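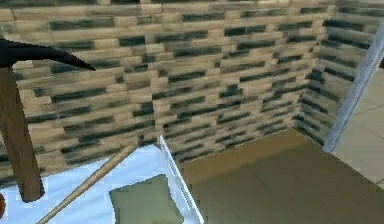

Does the Menis 146 pick mattock hold an edge in stony clay? For a season of weekend trenching it does, and after that it needs a file every few hours of work.

Last updated: 8/1/18
Reading time: 5 min

I bought the Menis in March to dig 50 feet of drain trench behind the garage. The soil is clay over broken shale, and the old Workex had cracked at the eye.

The head is forged, and the temper is even as far as a file can tell. Both ends took an edge in a few strokes. By the end of the trench the point had rounded slightly and the adze end had two small nicks, both from the same ledge of shale. No mushrooming, no bend.

The handle is hickory with decent grain, but the fit was poor out of the box. The head worked loose on the second day. I pulled it, rasped the shoulder and reseated it, and it has stayed put. Karim Belkadi had the same trouble with his and sent it back -- the replacement was tight.

Balance is toward the point, so the adze side wants to roll in the hands. The Benkirane is better here, though it costs more and the handle is too thin for gloves.

The lacquer is slick when damp. Sand it off and use linseed oil.

Worth buying if you own a rasp. Otherwise pay for the Benkirane.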